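Home > Kitchen & Dining > Storage > Mugs

Mug shelf for worktop, raised board type - how much gap underneath and will it wobble?

Yvonne Greenwood
Posts: 30

Hi all, quick one hopefully. Small kitchen, one decent bit of worktop left of the sink and the mugs have taken it over. Want to put a little raised shelf there, just a board on legs, mugs on top and something flat stored under. Cupboards are no good, they're full, and the landlord won't have hooks or anything screwed in the wall.

Got a plank left from a bookcase, pine, 810 mm long so I'd cut it down to 474 which fits between the socket and the bread bin. What I can't decide is legs. Thin metal ones look nicest but I'm worried about it tipping when someone grabs a mug off the end. Also does the board want a lip? And do I stand the mugs upright or upside down, my mum says always upside down because of dust, my other half says that's mad.

Don't want to spend much. The Brumberg one in the shops is lovely but no.

Yvonne
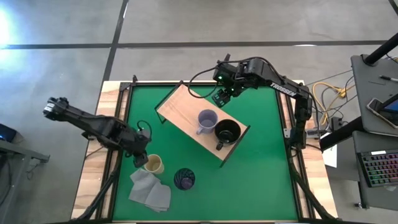

Page last changed: 9 June 2019

Light wood board on thin black legs, set at an angle, two mugs side by side on top (lavender and black), green mat under the lot. That's the sort of thing I mean. Handles going different ways in that one, which I'd quite like to avoid as ours catch on each other.

Gareth Tunstall
Posts: more than 2,000

Done two of these, one for us and one for my sister. Notes in no order.

Legs - thin ones are fine. What makes it tip is where they are, not how thick. Put them right out near the corners. If you set them in 100 mm from each end because it looks smart then yes, heavy mug on the overhang and over she goes. I had mine too far in the first time, lost a good teapot.

Height, work out what's going under first. Saucers and a tea box, you can go quite low. Leave enough to get your hand in with a cloth though, crumbs get under there like you wouldn't believe.

Feet. Stick rubber or felt on. Rubber better on a shiny worktop, felt slides. Or stand the whole thing on a mat, does the same job and catches drips.

Lip - I wouldn't. Water sits behind it and you'll never get it clean. Ours hasn't one and no mug has gone off yet.

Oil or varnish the board before you use it, both sides AND the cut ends. Bare pine goes grey rings in a fortnight. I used Kistimex clear, two coats, rubbed down between. Let it go properly hard, I rushed it in January with the heating off and every mug stuck to it.

Upright or upside down, depends. Used every day, upright. If they sit for weeks, upside down, but make sure they're bone dry or they go musty inside.

Handles all pointing the same way, slightly out toward you. Right handed, point them right. You get more on the shelf that way aswell.

Barry Ellwood
Posts: 12

just get a mug tree

Yvonne Crabtree

Other Yvonne here! Agree with most of Gareth's but not the varnish, I'd use a plain food safe oil. Needs doing again every few months but you can touch up one patch, with varnish once it chips you're sanding the whole board.

Also would say put it across the corner at an angle if you've room. Square to the wall you end up reaching over the front mugs for the back ones, on the slant you can get at it from both sides. Mine's between the kettle and the toaster. NOT directly by the kettle, steam gets the underside and the board cups.

Mum's right if you've got a cat.

Yvonne Greenwood
Posts: 31

Thanks both (and Barry, had a mug tree, it fell over). Going for legs at the corners, rubber feet, oil. Upright for the everday ones. Will try it on the slant but think the socket's in the way, need to measure agian.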